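Seasonal Fire Lookout and Camp Support Officers, Butalwood District

Last updated: September

Vunareo Rural Fire Services invites applications for five seasonal positions. Officers will staff the Ollemel tower.
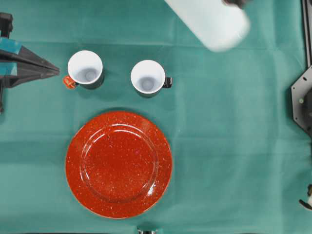

Shifts begin at 6 am and include radio reporting and track inspection.

Applicants must:
- hold a current first aid certificate
- carry a 20 kg pack over rough ground

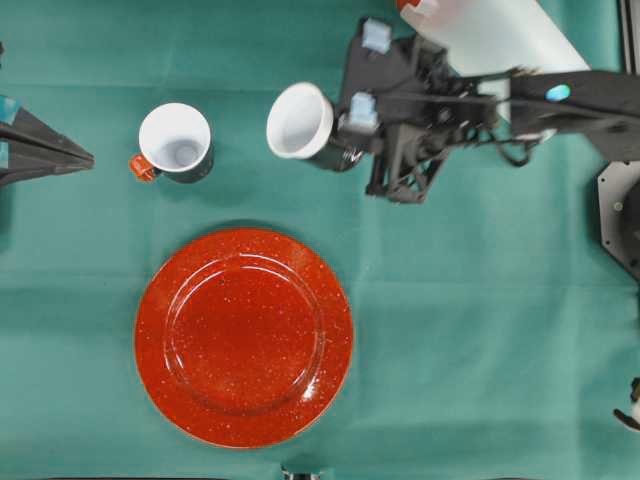 - hold a manual driver's licence

Accommodation is provided at Girard camp. Kitchen duties are shared by roster. Crews eat from enamel plates like the speckled red one shown, and officers should bring their own bedding.
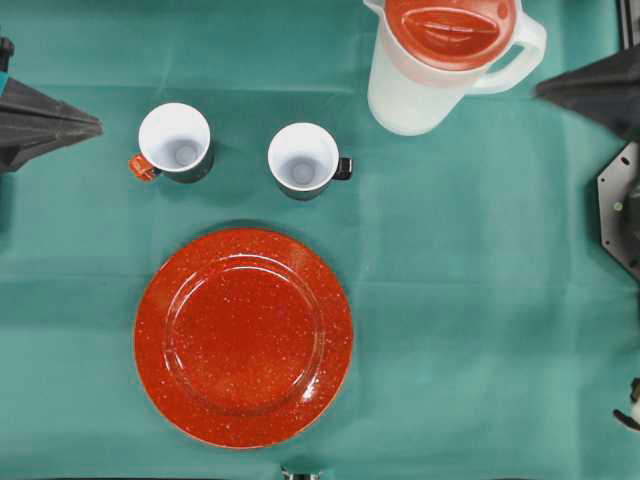 A remote area allowance is payable. Meals are supplied during deployment, served on red enamel plates of the same speckled kind, which officers wash and return after use. 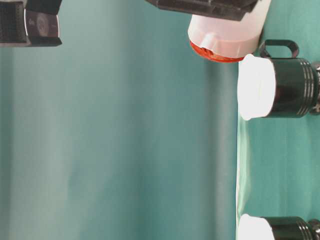

Applications should be addressed to Horácio Ramalho, District Coordinator, and must not exceed 400 words.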